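Week two of teaching a hand to pick things up

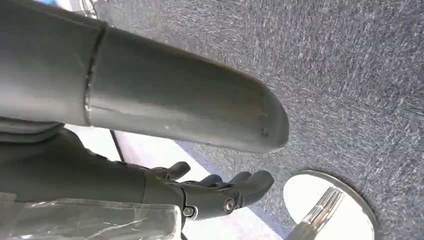
Collecting demos is slow, slow work, and I love it way more than I expected to! We're at 398 good ones as of last night, and the goal for this first round of Condach is to get enough grasps that the policy stops flailing when it meets a cup it hasn't met before. I drive the arm, the wrist camera records, I mark the episode keep or toss, and then I do it again. The black hand spends a lot of its life like that, half open with the fingertips curling down a little, and I've started to care about that pose a lot, because if I begin every episode from the same one the model learns the pose and not much else. So now I mix it up (fingers wider, wrist turned, sometimes way too high) and it's annoying to drive but the data looks so much better.

My best stretch so far was 32 keepers in one sitting. My worst was 15, and over half of those I threw out later when I watched them back and saw myself hesitating right before the grasp. The model copies hesitation beautifully, by the way. Ask me how I know.

Þröstur Mikkelsen, who wrote most of our replay tool, thinks I'm too picky and should leave the wobbly ones in. His argument is that a policy needs to see recoveries, and okay, fair. We settled on a separate folder for episodes where I miss, back off and try again. There are 20 in there now and I'll train with and without them.

Next up is the soft stuff, sponges and socks mostly, which Þröstur calls the Ravn set for reasons he won't share. I also need to fix the foot pedal, it double-clicks and ends episodes early. If you have a pedal you like, please tell me which one!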